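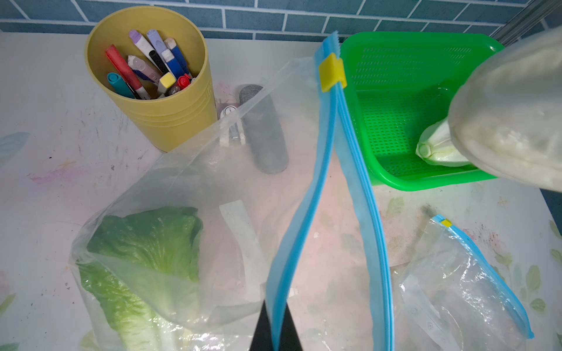 The fault that stopped Irska's kitchen robots for most of August was, on paper, a triumph. According to the log, the two arms had put lettuce into zip-top bags 449 times without an error. The log was very pleased with itself.

Parveen Dhanial was less pleased. She had gone to fetch her lunch and found that a good share of those bags had never been shut.

The trouble lay in how the software, called Tosari, decided a job was done. One gripper holds the lip of the bag, the other takes the slider and pulls. When the pulling hand had traveled far enough, Tosari marked the bag as sealed and moved on to the next vegetable. Whether the slider had come along for the ride was a matter it considered beneath its attention.

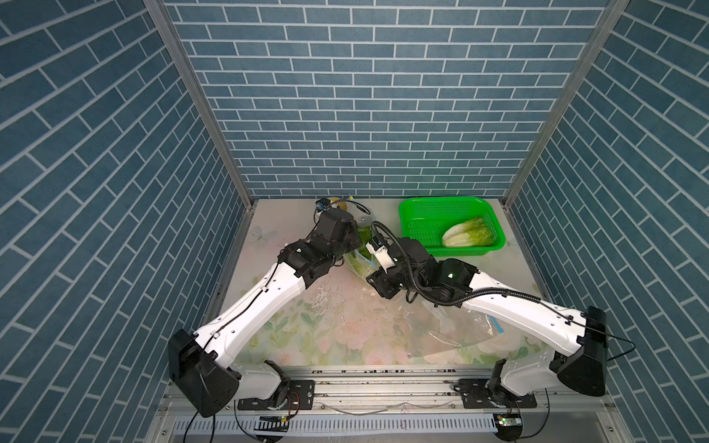
Worse, a hand that had lost its slider kept pulling at full force, and with two arms working that close together, the pull had to end somewhere. On run 2,117 it ended at the other arm's wrist. Both machines locked, the emergency stop did its work, and a joint cover cracked. The leaves were unharmed.

The repair took an afternoon. The argument took 30 days. Dhanial wanted the force limit lowered and a camera check of the seal after every pull. Her colleagues pointed out that this would ruin the success rate, which had lately stood at 100 percent and looked splendid on slides.
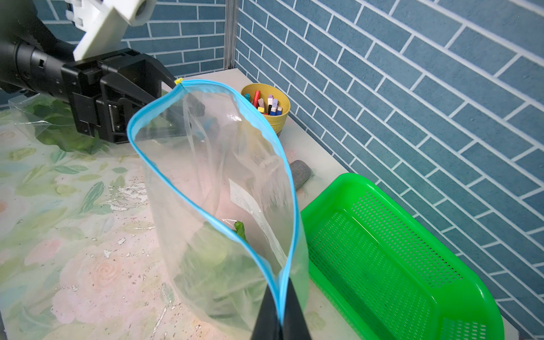 Gianni Villa thinks the number deserved to be ruined. A robot that grades its own homework, he says, will always be top of the class, and he would sooner have an arm that stops and complains than one that carries on smiling into its neighbor's elbow.

He got his wish. Tosari now complains constantly, and Dhanial brings her lunch in a box.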